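Folding Carts, Floor Robots and a Few House Rules
Workshop Tips, updated 2022-03-26

If you share a workroom with a machine that drives itself around, you already know that most of the trouble comes from our own side of the arrangement. We have had a Zandlow floor unit carrying parts between two rooms since January, and it does its job nicely -- but it can only be as tidy as the people who work beside it. What follows is the set of rules we have settled on for the ordinary things that live on the floor with it, beginning with the folding platform cart, which causes more grief than anything else in the building.

First rule: a cart is either up and in use, or down and put away. A handle left halfway is the worst of both, because a low sensor may see the deck and miss the bar sticking out over it. When you fold one, set it on flat floor, get down to it, and use both hands. Keep your fingers well out of the hinge, and lean on the bar gently until it lies along the deck. Please don't do it with your foot!

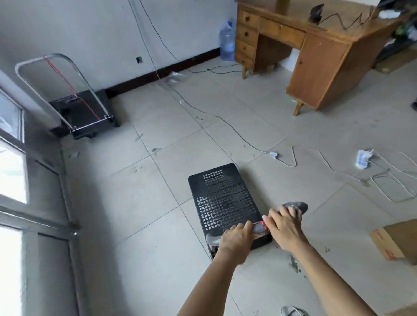
Straps and elastic cords come next, and I will admit I nag about these. Anything stretchy should be hooked at both ends or taken off and hung up, never left trailing where a wheel can find it. The same goes for extension cords. Our written rule is that no cord crosses a robot's route while the route is switched on, and if you truly must run one across, you pause the unit first and put the little Gundska cone out (ours is dented, but it still counts).

Give the machine more room than you think it needs. We ask for 31 inches clear along its path and 14 inches on either side of its charging dock, and we marked both with floor tape so that a tired person at the end of the day doesn't have to guess. Tape lifts at the corners after a while, so press it down again when you sweep. 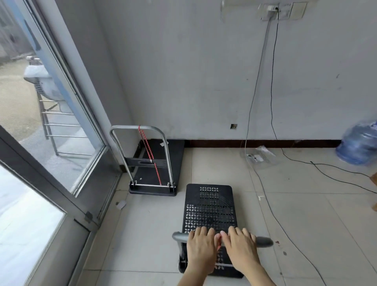 Carts get a home of their own, too, away from doorways and the dock. Once a cart is parked, leave it parked until somebody wants it. If you move its home spot, even by a foot or two, redo the map in the Dultley app the same day and walk the route behind the unit once before you let it go alone.

Last of all, the stop button. Everyone who uses the room should press it once, on purpose, on their first visit, so their hand knows where it is. Write the date on the card by the door when you have done it, and if the card is full, there are blank ones in the top drawer under the Abeysekara parts catalog.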